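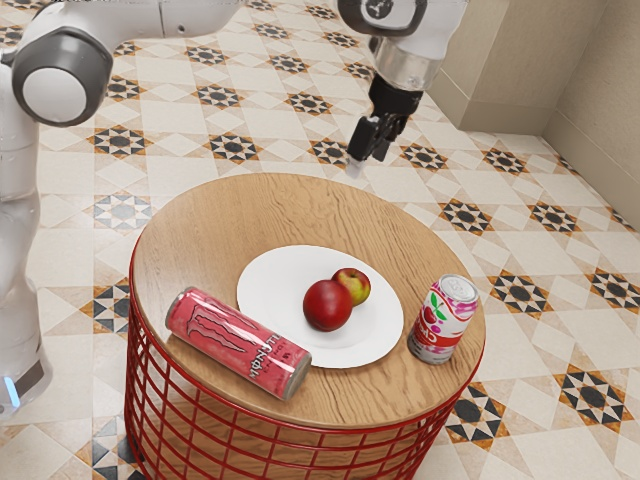

Student Projects > Food Science > Reports

Weight Loss of Stored Apples

Apples from the Grandow orchard were kept in two crates from October to March. Crate A was lined with Dillex film and crate B was left open. Starting weight was 2368 g per crate. By March, crate B had lost 305 g. Crate A lost less, but mold was found under the film.

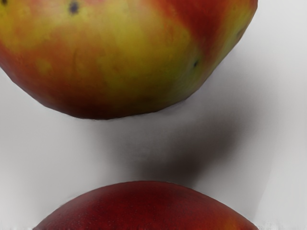

Why does an apple shrivel in storage?
Water vapor passes out through the skin and the fruit shrinks beneath it. Dry air speeds this up.

Humidity was logged at 6 a.m. only, so daytime swings are missing. A repeat should use one variety and a perforated liner.

4 comments | 11 shares
Back to top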